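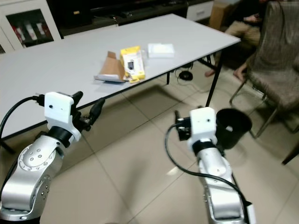

**Ticket:** Left arm pauses before handover, Giltwood open day demo
**Opened by:** Eamon Breathnach
**Status:** Open, waiting on Xaba
**Priority:** Medium (high if you ask me!)

Hi all, writing this up while I still remember it properly. We ran the packaging demo for the Farnville visitors on Sunday, August 9, 2020 and it mostly went well – people loved it, lots of questions, one kid wanted to take the arms home. But the left arm had a pause I haven't seen since May, and I'd like it sorted before we do the Tukley visit.

**What happens**

Right arm is fine. Left arm gets the go-ahead, closes up, and then just sits there for 12 seconds before it carries on. No fault light, no message on the screen. It did it on runs 41 and 45 and behaved itself on everything in between, so of course it was perfect whenever I had my finger over the record button.

**Setup**

Same as the last visit. White table, both arms working from the one side, the power bank pack in the middle and the brown cardboard and a small white box as the other items. Bin on the floor to the right. Software is whatever Xaba pushed to us last, I haven't touched it.

**Tried so far**

- Restarted the controller. Good for a while, then run 45.
- Unplugged and reseated the cable at the left gripper. Felt snug to me both times.
- Swapped which item the left arm goes for. It paused with the cardboard and it paused with a white box, so I don't reckon it's the item.
- Slowed everything down to half speed. Looked very dignified, no pause, but I only had time for 2 runs like that so don't read much into it.
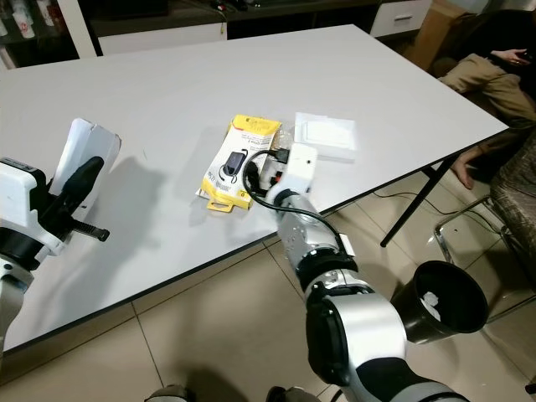
My hunch is the grip check. The boxes are light, and if the left side isn't sure it's got hold of something it might be waiting for a second reading before it gives up and goes anyway. That's a guess from the bloke doing the talking, mind you, and I'd be happy to be told it's something boring like a setting.

**What I need**

1. Can someone at Xaba tell me where the grip check timeout lives, and whether 12 seconds is the default?
2. Is there a log I can pull off the controller myself? I found a folder but everything in it was empty.
3. If it's the cable, can you post a spare to Giltwood? I'd rather swap it here than ship the whole arm again (the crate nearly did my back in last time).

**Update, same evening:** had another go after the visitors left, full speed, and it wouldn't pause for me at all. Leaving the ticket open. I've kept the settings exactly as they were, so please shout before you change anything remotely.

– Eamon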